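The Joy of the Laundry Bed

Leandro Nieto has a dresser, a closet and a perfectly good table, and he still does all his folding on the bed. I'm with him! A bed is wide and soft, and it's hard to go to sleep until the job is done.

His rule is to tip everything out in one heap and start with whatever is on top. Camouflage, track pants, the odd small thing that belongs to no set – it all gets its turn. 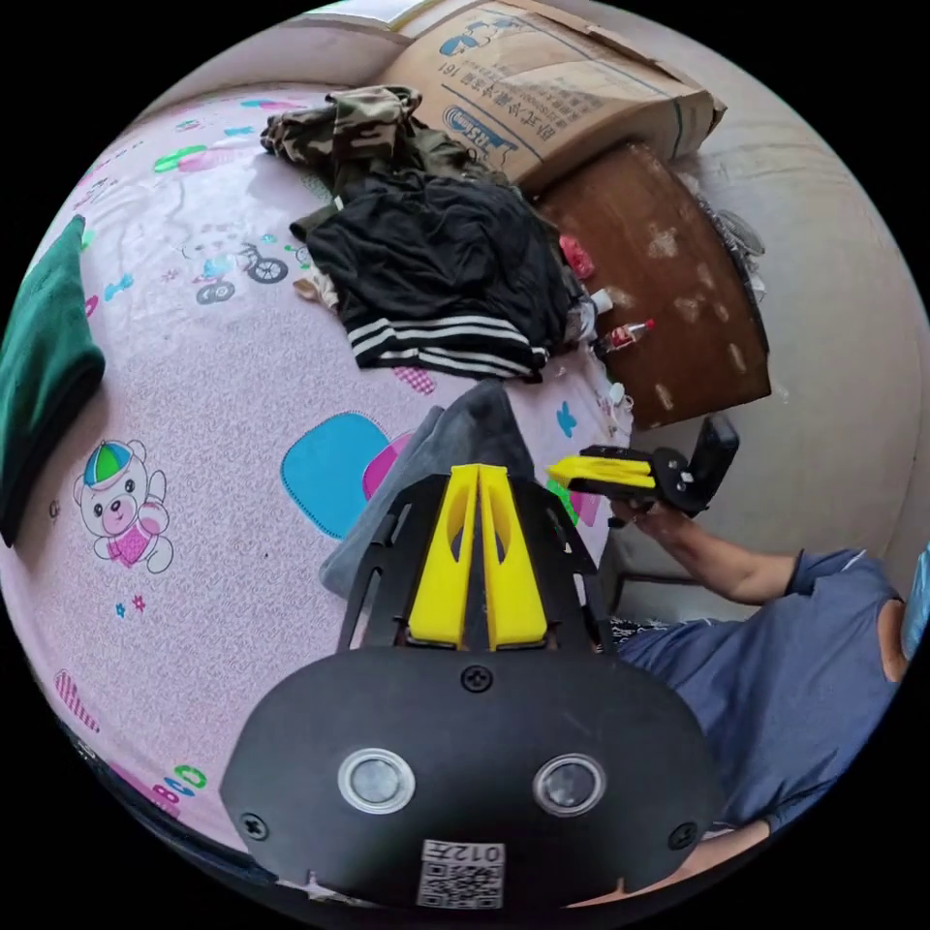

Camo, black and stripes, piled up on a pink cartoon sheet.

Knits are the part I love. Lay one flat, smooth the ribbed edge with your palm, bring the sides in, then fold up from the bottom. Denim is easier and likes to be stacked, so Nieto gives it a spot along the edge of the bed and keeps adding. A big load takes him 27 minutes, and he swears the first 10 are the slow ones.
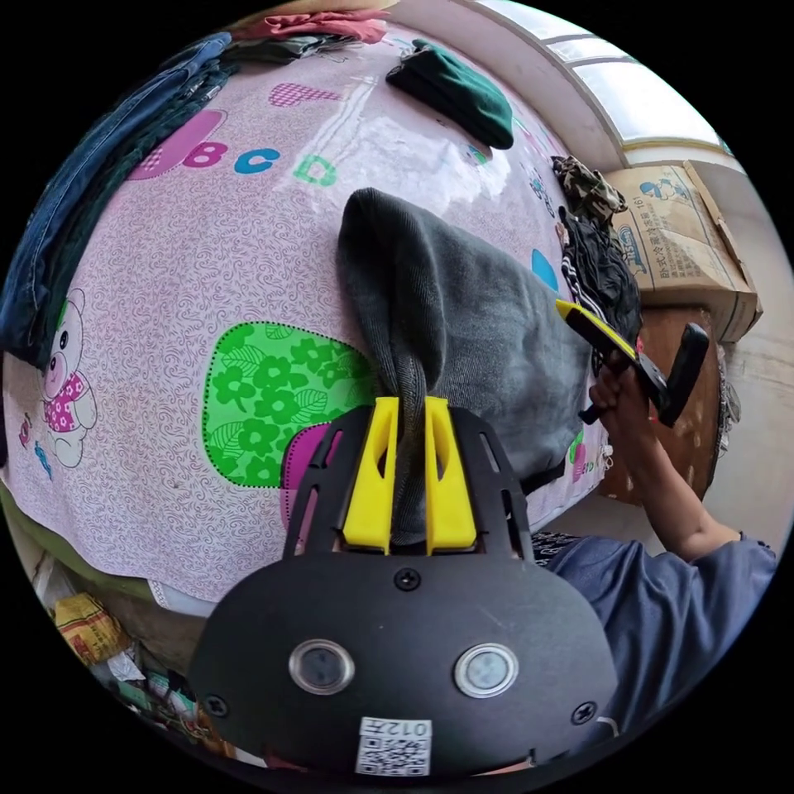
Where It All Goes

Cletus Calloway, a neighbor, keeps his off-season clothes in cardboard boxes, sorted again every April. Sweaters go at the bottom, T-shirts on top – and he never fills a box so full that the flaps won't close.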